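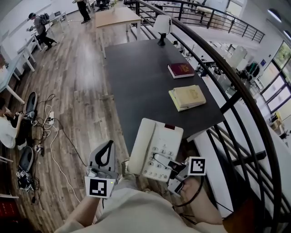 Known fault: left gripper drops out

Flesis desk-phone set, Iltdale site. Card updated 20/04/2019. The set has 1489 episodes, and in 48 of them the left gripper stopped sending its width value while the phone was held in both grippers.

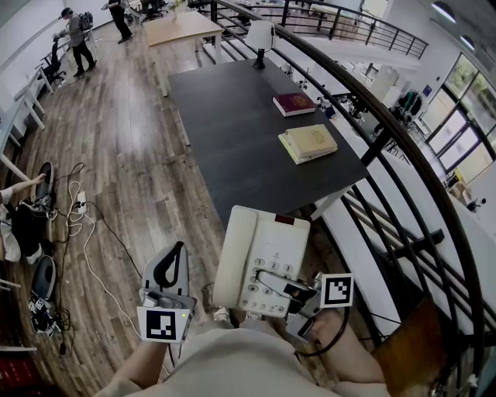
1 min read

The video continues as normal, so the fault is easy to miss. The width simply stays at its last value – sometimes for more than 3 seconds.
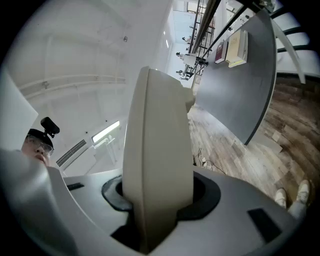 Please do not train on these episodes without the mask column. Frames with a stale width are marked 0. The Říha loader reads the mask by default; the Standley loader
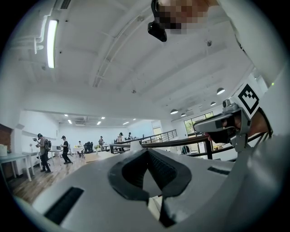
does not, and must be started with the option use_mask.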